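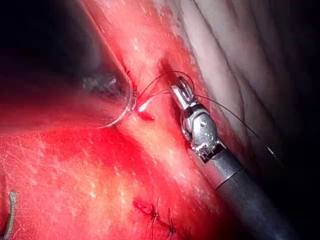
Figure 7.1 A jointed instrument tip holding suture thread, with the curved needle to its left and completed stitches below.

Chapter 7
Observing a Robotic Surgery Demonstration

Key terms: console, instrument arm, wrist, needle driver, tremor filtering, force feedback

On November 12, 2025, the Tulcombe Teaching Hospital opened its robotic surgery suite to students in the technical and health programs of the district. Visitors were received in groups in a lecture room on the floor below, where the work was shown on a large screen and explained by Takeshi Oshima, the hospital's instructor in surgical systems. In all, 174 visitors attended during the day. Each session lasted 90 minutes, including time for questions.

This chapter follows the order of that visit. It begins with suturing, the task to which Mr. Oshima gave the most attention. To place a stitch, the surgeon must pass a curved needle through tissue along the path of its own arc, draw the thread after it, and tie a knot that is firm without being too tight. In open surgery, the hand and forearm turn together to guide the needle. In robotic surgery, the same turn is made by a small metal wrist at the end of a long, narrow shaft. The surgeon sits at a console and moves a pair of handles, and the system carries those movements to the instrument at a reduced scale.

Students at the demonstration often asked whether the robot was "doing the operation." Mr. Oshima replied that the system used at Tulcombe makes no decisions about where a stitch should go. It is a remotely guided tool, and the word "robotic" describes how motion is delivered. Section 7.4 considers systems in which part of a task is automated.

A second question concerned touch. The surgeon at the Tulcombe console does not feel the pull of the thread directly and must judge tension by eye, watching how the thread and the tissue respond. Section 7.2 examines this skill and the training it requires.

Before You Read
Review the discussion of joints and degrees of freedom in Chapter 4. In your notebook, list the movements your own wrist makes when you sew on a button. You will return to this list at the end of Section 7.1.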